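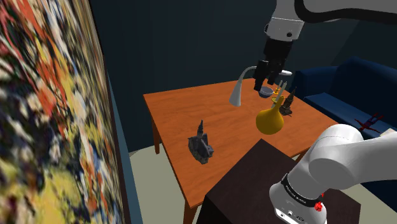 짙은 청록색 벽에 걸린 추상화, 그리고 나무 탁자.

교회 홈페이지를 맡은 지 이제 반년이 됐다. 맡았다기보다는 회의 때 화장실에 다녀왔더니 내 이름이 적혀 있었다는 쪽이 정확하다. 스텟비(Stetby)의 우리 교회는 교인이 53명이고, 그중에 "컴퓨터를 좀 하는 사람"은 나 하나로 되어 있다. 내가 하는 컴퓨터란 엑셀에서 칸 색깔을 바꾸는 일인데, 그걸 누가 본 모양이다.

전임자에게서 받은 인수인계 자료는 봉투 한 장이었다. 봉투 안에는 비밀번호 네 개가 적힌 종이가 있었고 네 개 다 틀렸다. 다섯 번째로 내가 그냥 교회 이름에 1을 붙여 봤더니 들어가졌다. 감사한 일인지 무서운 일인지 모르겠다. 바꿔 놓았으니 이 글을 읽고 시도하실 분은 포기하시길.

들어가 보니 파일이 2,082개 올라가 있었다. 주보, 회의록, 야유회 안내문, 야유회 안내문 수정본, 야유회 안내문 최종, 야유회 안내문 진짜최종. 야유회는 비가 와서 취소됐는데 취소 안내문만 없었다. 주보는 거의 다 PDF이고, 어느 해의 여섯 달치만 아무도 못 여는 형식으로 되어 있다. 내 노트북도 못 열고 도서관 컴퓨터도 못 연다. 그 반년 동안 우리가 무슨 찬송을 불렀는지는 이제 하나님만 아신다.

6월에 교단 사무국에서 공문이 왔다. 산하 교회들은 홈페이지에 올린 문서를 정리하고, 개인정보가 들어간 것은 내리고, 나머지는 목록을 만들어 제출하라는 내용이었다. 공문은 PDF였고, 옆으로 누워 있었다. 스캔할 때 종이를 가로로 넣은 것 같다. 나는 고개를 왼쪽으로 꺾은 채 세 쪽을 읽었다. 회전 버튼이 있다는 건 다 읽고 나서 생각났다.

정리는 러컴(Rurcombe) 교회와 같이 하기로 했다. 러컴은 우리와 한 교구로 묶여 있고 목사님도 나눠 쓴다(이 표현을 주보에 썼다가 한 소리 들었다). 그쪽 홈페이지는 우리보다 훨씬 깔끔하다. 비결을 물어보니 아무것도 안 올린다고 했다. 마지막 소식이 지붕 수리 모금인데, 지붕은 그 뒤로 한 번 더 샜다고 한다.

문제는 개인정보였다. 옛날 주보에는 별게 다 실려 있다. 생일은 기본이고 집 전화번호, 입원한 병실 호수, 꽃꽂이 당번이 휴가를 떠나는 날짜와 돌아오는 날짜까지. 도둑에게는 이보다 친절한 간행물이 없다. 하나하나 열어서 확인하다 보니 내려야 할 파일이 214개 나왔다. 그중 하나에는 주차장에서 사브(Saab) 전조등이 켜져 있으니 차주는 나와 달라는 광고가 인쇄되어 있었다. 예배 중에 알릴 일을 미리 인쇄까지 했다면 그분은 매주 켜 두셨다는 뜻 아닐까. 개인정보인지 한참 고민하다가 그냥 두었다. 교회사적으로 가치가 있다고 본다.

목록 양식도 쉽지 않았다. 사무국은 릴렐(Rillell)이라는 문서 관리 프로그램을 쓰라고 했다. 깔고 나면 첫 화면에 "환영합니다"가 뜨고 그다음 화면에 "권한이 없습니다"가 뜬다. 환영은 하되 들이지는 않겠다는 태도인데, 우리 교회 새가족부가 이걸 보고 배우지 않기를 바란다. 권한 신청서는 팩스로 보내야 했다. 팩스는 목사님 서재에 있고, 서재 열쇠는 그 주에 러컴에 있었다.

권한을 받은 다음부터는 저녁마다 조금씩 입력했다. 제목, 날짜, 작성 부서, 공개 여부. 작성 부서를 고르는 칸에 '여전도회'가 없어서 '기타'로 넣었더니, 우리 교회에서 제일 일을 많이 하는 부서가 통째로 기타가 됐다. 이 사실은 당분간 여전도회에 알리지 않을 생각이다. 점심밥이 걸려 있다.

아직 154개가 남았다. 대부분 회의록이고, 회의록은 길다. 읽다 보면 자꾸 빠져든다. 친교실 의자를 갈색으로 할지 초록색으로 할지를 놓고 네 번을 모였고, 네 번째 회의의 결론은 다음 회의에서 논의한다는 것이었다. 다섯 번째 회의록은 그 못 여는 형식의 여섯 달 안에 들어 있다. 의자는 지금 회색이다.

마감은 연말이다. 사무국에 전화해서 조금 늦어도 되느냐고 물었더니 문서로 요청하라고 했다. PDF로 보낼 예정이고, 똑바로 세워서 보낼지는 아직 못 정했다.

혹시 예전 주보를 종이로 갖고 계신 분은 예배 후에 저를 붙잡아 주세요. 앞에서 말한 여섯 달치면 더 좋고, 의자 회의록이면 제가 커피를 삽니다.

2019년 11월 7일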